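Finger swap on the Paiva arm

March 15, 2022

The Paiva gripper had started closing crooked, so I took the fingers off last night. I do this every 300 hours anyway and it was at 2,623 on the counter when I shut it down.

What I did:

Power off at the wall, then wait for the drive light to go out.

Back out the finger screws. One of mine was glued in with old Tosora threadlocker and needed a soldering iron on it for a minute.

Wipe the slides and put on a thin film of Buketer grease. Too much and it collects dust.

Refit the fingers, snug only, close them on a 20 mm block, then tighten.

Jog the arm slowly toward something that doesn't matter much. I used the curved wooden shelf and brought the gripper up to it at low speed, watching the gap between the fingers.

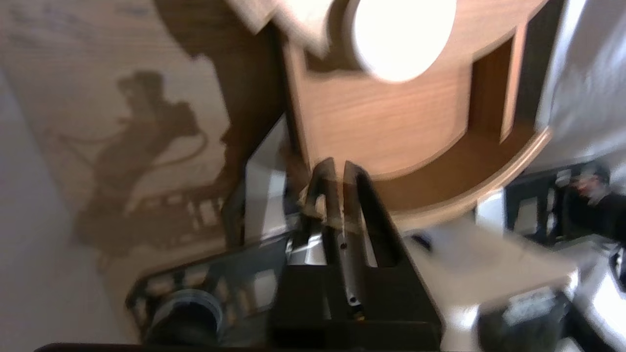

Still to do

The Careck cable clip at the elbow is cracked. I have ordered a new one for $28 with shipping. Next service should fall in June.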